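Ask the Harbor What It Wants Before You Buy the Dredger

19 June 2024

I have spent a good part of my working life in rooms where people talk about mud. I say that with affection. Mud has paid for my house and has taken me to harbors I would never have found on a map, and I still get a little lift when a sediment core comes up clean and long and somebody lays it out on the bench. So please take what follows as the grumbling of a person who likes this business very much and would like it to go on being a decent one.

My grumble is with the order in which we do things. A small port decides that it needs deeper water. It may well be right. Ships have grown, the channel has not, and a coaster that used to come in on any tide now waits outside for the top of it, with the skipper on the radio being less and less polite. So the port goes looking for a depth. It picks a number, usually the one the port down the coast has, and then it picks a contractor, and then, when the money is mostly spoken for, it sends for the environmental people and asks us to say how it can be done without too much trouble. By that point we're being asked to decorate a cake that is already in the oven.

I watched this happen at Jemholm, a harbor I'm fond of, with a fish dock, a ferry berth and a long shallow flat on the north side where the eelgrass grows. The port had settled on its new depth before a single current meter went in the water. The survey contract, when it came, covered 34 sampling stations, and everyone was very proud of that number, me included. It is a handsome number. But all of them were inside the footprint of the channel, and not one was on the flat, because the flat was not going to be dredged. Well, no, it wasn't. It was only going to be next door to the dredging for a whole season, with the ebb running straight across it.

We did get stations on the flat in the end, 4 of them, squeezed in during October when the weather had already turned and the small boat could go out one day in five. I was grateful for them. I would have been much more grateful for half as many in the spring, before anybody had promised anything to anybody.

People sometimes hear this kind of talk and think I'm against dredging. I am not! A harbor that nobody maintains silts up, the trade goes to trucks, and the trucks have their own troubles. I have stood on the bridge of a trailing suction dredger at two in the morning with a mug of terrible coffee and thought it was the finest machine ever built. A good dredge crew can work to a tolerance that would astonish anyone who has only seen the plume from shore. What I am against is treating the seabed as an empty box that you take stuff out of, and then treating the place where you put the stuff as another empty box.

And that second box gets even less thought than the first. Disposal sites are, in my experience, inherited. There's a square on an old chart, and the square has always been used, and so the square will be used again. When the Voltanon terminal was extended, the plan sent everything offshore to a square like that, clean sand along with the harbor silt, while the public beach two bays over was losing sand every winter and the town was paying to have it trucked in from a quarry. I remember asking whether the sand might go to the beach. There was a long pause of the kind you get when a question is either very stupid or very late. Mine was late. The permits had been written for one destination, the barges had been booked for that run, and changing it would have cost more than the sand was worth. On paper, at least. I have never been sure the paper counted everything.

Now, there is a fair argument on the other side, and I've heard it made well by people I respect. Ports are businesses, or have to behave like them. They can't spend years studying a bay on the chance that they may one day want to do something in it. Money for baseline work is hard to get when there's no project to hang it on, and once there is a project, everybody is in a hurry. I understand that. I have sat on the harbor side of the table for a while too, and I know how it feels when the consultant asks for one more season of data and the shipping line is asking for a date.

But baseline work doesn't have to be grand. The Mac Suibhne yard, which is a modest place with a slipway and a couple of repair berths, has kept a turbidity sensor on its outer pile for years, cleaned by whoever happens to be going past in the workboat. It has gaps. It has a stretch where a mussel moved in and the readings went wild. Even so, when the yard wanted to deepen its approach, it could show what the water did in a storm, what it did in a calm, and what it did when the river was in flood. The discussion with the regulator took 2 meetings. I've known projects with a binder as thick as a mattress that took far longer, since the binder was full of guesses about what the water was like before.

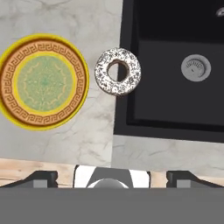
Port engineers, bless them, like a drawing with clean edges, and I do see the charm of it. The design section shows a flat bottom and a neat slope on either side, and where the slope stops the project stops. The bed itself pays no attention to this. Sand sits in ribbons and pockets, silt gathers in the lee of things, and an old river course can run right under the toe of a new quay. If you want a picture of it, think of a marbled countertop, with the veins crowded together in one patch and only finer cracks and streaks wandering off elsewhere, and a decorated plate sitting on it. The plate has its yellow rim and its Greek key pattern going round and round in good order, and that's the design drawing. The marbling follows no such rule, and that's the bay. I would like to see more drawings made by someone who looked at the counter first and then decided where to set the plate down.

So what would I have a port do? I'd have it ask its awkward questions early, when they're cheap. Where does the fine material go on a spring ebb? What lives within a tide's travel of the works? Who nearby could use the sand? You can get a first answer to all of these with a boat, some borrowed instruments and a few long talks with the people who fish there. The fishermen at Serkska told me more about the eddy behind their breakwater in one afternoon than our model did in its first month, and the model, once we had fixed it, agreed with them.

I'd also have the environmental person in the room when the depth is being chosen, and I'd have that person speak plainly and know something about ships. We have earned some of our reputation as the people who arrive late and say no. Too many of us have never stood on a quay while a pilot tried to bring a vessel in with a hand's width of water to spare, and it shows in what we write. A report of 64 pages that never mentions the ferry timetable is going to be skimmed, and I can't blame the harbor master who skims it.

Jemholm is due for maintenance dredging again before long, and I am told the current meters are going in first this time, with a pair of them out on the flat. I've offered to help with the mooring gear, and I've asked them to save me a place in the boat.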